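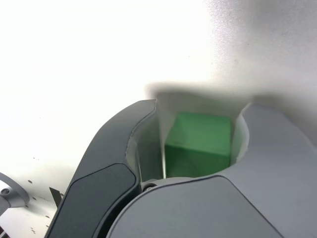
HEALTH & TRAVEL

Cut-price knee surgery abroad comes with a long list of extras

A company called Golumum has begun selling knee and hip replacement packages to American patients, with the operations carried out at a private hospital in Skovolov. Its brochure promises savings of 60 percent over what a patient without insurance would pay at home. Readers thinking of signing up may want to get to the back pages before they get out a credit card.

The headline price covers the surgeon, the implant, the operating room and six nights in a shared room. It doesn't cover flights. It doesn't cover the scans that must be done before travel, which patients have to arrange and pay for themselves, or the compression stockings, or the walker, or any medicine taken after discharge. A companion can stay in the room for an extra charge that the brochure describes as "modest" and that the company would not put a number on when asked.

Then there is the deposit. Golumum takes $600 to hold a surgery date, and the terms say the money will be kept if the patient is turned down on medical grounds after arrival. A patient could fly in, be told that their blood pressure is too high for the anesthetic, and fly home again with nothing to show for it. The company says this is rare. It did not say how rare.

As for the 60 percent, it is hard to know what to make of it. The brochure compares its own price with "the average cost in the US" and gives no source. Hospital list prices in this country vary so widely, even between two hospitals in the same city, that almost any saving can be shown by picking the right starting point. Most insured patients never pay the list price anyway. For someone with decent coverage and a deductible already met for the year, surgery close to home may well be cheaper than the package, before the airfare is even added.

Golumum's sales office in Fenstead answered some questions by email. It said that all its surgeons are "internationally trained" and that the hospital meets "the highest global standards." Asked which standards, and who does the inspecting, the office sent back a second copy of the brochure. Asked for infection rates and the share of patients who need a repeat operation, it said those figures were being prepared for publication in December.

Those are the figures that matter most. A replacement joint that gets infected can mean more surgery and months of treatment, and very little of that is likely to take place in Skovolov. Aftercare under the package consists of two video calls. Anything beyond that falls to the patient's own doctor, who did not do the operation and may have only a translated summary to work from. Some surgeons are reluctant to take on another surgeon's recent work, and patients should find out where they stand before leaving the country.

Travel is another question. Flying long distances soon after a joint replacement raises the risk of blood clots, and advice on how long to wait differs from one patient to the next. The standard package has people leaving the hospital after six nights and going straight to the airport. A longer stay at the Li, a hotel next to the hospital, can be booked as an upgrade. The company describes the extra nights as "recovery in comfort." A patient might reasonably ask why they are sold as a comfort item at all.

The brochure also has several pages of patient comments, all of them glowing and all of them signed with initials only. The company would not put us in touch with any of the people quoted, citing privacy. It offered a call with a "patient ambassador" instead, and confirmed that ambassadors receive a credit for each booking they bring in.

None of this means the surgery is bad. Plenty of hospitals outside the US do good work for less money, and plenty of Americans have been left with few choices by prices at home. The hospital may turn out to be one of the good ones. At present there is no way for a buyer to tell from what Golumum has put out.

Anyone still interested should ask for the surgeon's name and license details in writing, along with the make and model of the implant, which a doctor back home will need if anything goes wrong. They should also ask which country's courts would hear a complaint. The contract says disputes will be settled "at the seat of the provider," and the provider named on the last page is a different company from the one taking the deposit.

Golumum said it plans to add dental implants and cataract surgery to its list. Prices for those have not been announced.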